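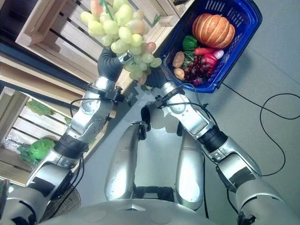

Pale green grapes, bunch held over the grey floor.

The humidity log for the cellar is finally worth reading. I replaced the battery in the Femico hygrometer on Saturday and reset the interval to 15 minutes, so the gaps from last month should stop. Before that it was dropping every third or fourth record and I was filling in values by hand, a bad habit.

Must from the back rows is at specific gravity 1.0 and a bit, too low for me to trust the float. I will repeat it with the smaller jar. The sample was cloudy and I did not let it settle long enough.

Yield so far is 304 pounds from 36 vines. The front rows are behind the back rows again. I put that down to the drain, which I still have not dug out past the second elbow.

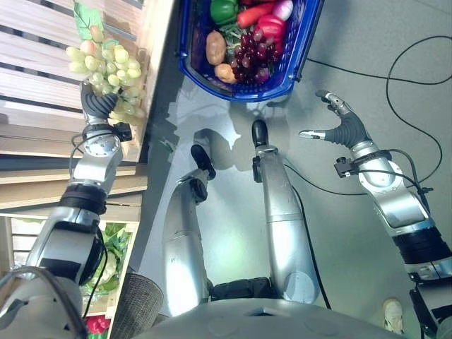

Kilport, September

Cool start, fog until ten. Picked nothing. Spent the morning on the press instead. The ratchet slips under load on the return stroke, and the pawl is worn round on one face. I turned it over and refitted it with the unworn face engaged – good for this season, probably not for the next. Żak lists the part under number 739 but ships only in sets, and I do not need a set.

Washed both carboys with percarbonate, rinsed them three times and left them inverted on the rack. One airlock is cracked at the bung. I have a spare somewhere in the box with the siphon hose.

The Dernine yeast is a month past its date. I started a small amount in warm water with a spoonful of juice at 1:40 and had foam before two.

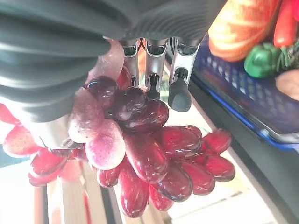 If it is still active tonight I will pitch it and keep the new packet for the second batch. The temperature in the cellar is steady enough that I am leaving the heat belt off. Sulfite went in yesterday at the usual dose, so the wait is already covered.

Still to do: relabel the hose ends, dig out the drain, read the float again in the small jar. Rain is expected overnight. I moved the empty crates under the lean-to and tied down the netting at the north end, where two of the clips are missing.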